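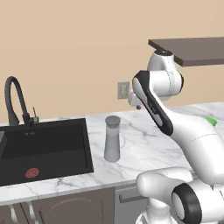
A-yeong Joo wrote in response to my previous entry that a planner which succeeds in simulation and hesitates on hardware usually has a timing problem, and that I should stop adjusting cost weights until I had ruled one out. The comment was short, and it was correct. I set out in this entry what was found when I followed the advice.

The subject is Hoani, the motion planning layer that I maintain for kitchen tasks. Hoani receives a goal pose for the gripper, a collision model of the room, and the current joint state. It returns a trajectory, which a separate controller then follows. The kitchen is rendered in Astska, and most of my tests concern reaches over the counter toward the back wall, where the arm has to pass close to the shelf and come down again without touching the faucet.

In September I began to see a fault in these reaches. The planner would produce a valid path, the controller would begin to follow it, and partway through the motion the collision monitor would request a stop. A new plan would be issued, and the same thing would happen again. I had assumed that the clearance around the shelf was too small, and I had spent several evenings making it larger. This reduced the number of stops but made certain goals near the wall impossible to reach.

Following the comment, I logged the time stamp of every joint state at three points: when it left the simulator, when it entered the planner, and when the monitor used it. The monitor was reading joint states that were 5 control cycles old. The planner was reading states that were 2 cycles old. Each component was therefore checking the arm in a slightly different position, and near the shelf the difference was enough to matter.

The cause was a message queue that I had written early in the project and had not examined again. It kept older messages when the reader fell behind, and it delivered them in order. That is reasonable for a log. It is a poor choice for a state estimate, where only the latest value is of use. I replaced it with a single slot that is overwritten on each update, and both components now read from it.

I then restored the original clearance and ran the full set of 2,066 reaches overnight. There were 6 stops, all of them with goals placed very near the faucet. I have looked at two of these so far. In both, the collision shape for the spout is a plain box that fills the open space under the arch, so the monitor was acting properly on a poor model. A set of short capsules along the curve would serve better, and I intend to make that change next.

Karthik Biswas has asked whether the same queue is used in the Voltport driver. It is -- and I would advise anyone running that driver to set the queue length to one until a corrected version is available. The logging script will be placed in the tools folder with the next release.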